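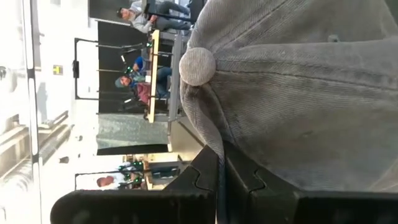
I have been wearing caps since my hair started to leave me, and for most of that time I cleaned them the way my father did, which was to wait until my wife said something and then buy another. So when my neighbor Maritza Londoño came back from the spring market in Tristville last March with a Rimodberg hat steamer and then decided she didn't want it, I took it off her hands for what she paid. I've had it going most Saturday-type mornings ever since, and I've grown very fond of it, with a few grumbles.

It's a squat little thing, 700 watts, with a 200 milliliter tank that slides out from the back and a long cord (bless them for the long cord!). You fill it, flip the switch, and go find your coffee, and by the time you're back there is a good steady plume coming up. I hold the cap over it by the brim and turn it slowly, then shape the crown with my free hand.

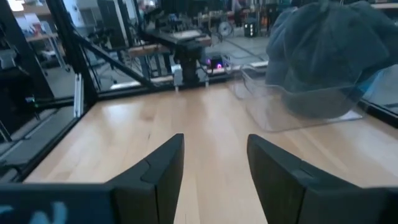
The tank is my first grumble. One filling does two caps comfortably and a third if you hurry, and you have to let the whole business cool before you open it again. The lid also sticks. I've taken to wiping the seal with a damp cloth before I put it away, and that has helped, though I still end up muttering at it now and then.

On wool and heavy cotton it does lovely work. My old tweed cap had been squashed under a suitcase all the way from Elmont and I had pretty well given up on it, but ten minutes over the steam and a night on an upturned mixing bowl brought the shape right back. Corduroy needs a lighter touch – brush first, steam after, then brush again once it's dry, always along the ribs.

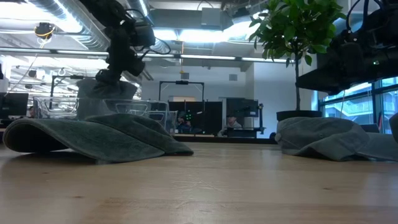

Can you use it on a cap with a cardboard brim?
I wouldn't. Steam softens the board and it dries wavy, so keep to caps with a plastic or stitched brim, or cover the brim with foil and work only on the crown.

It comes with a brush, and the brush is poor. The bristles started shedding the first week. My friend Hậu Trịnh swears by a small horsehair one from Nông, and she lent me hers until I broke down and ordered my own. It's a pleasure to use, soft enough for felt and stiff enough to lift dog hair, and I'd budget for one if you're buying the steamer new.
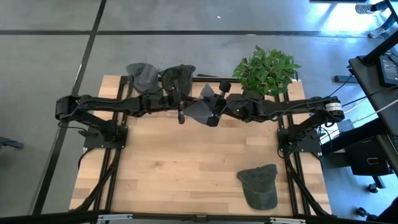 Cleaning and storage

Use distilled water if your tap water is hard. Ours is, and I had white specks on a navy cap before I learned. Empty the tank after every use and leave it out overnight with the lid off. The box is a snug fit, so I keep mine on the closet shelf with the cord looped loosely beside it. I give it four stars, and I'd happily make it five if they would send a decent brush and a tank with room for one more cap.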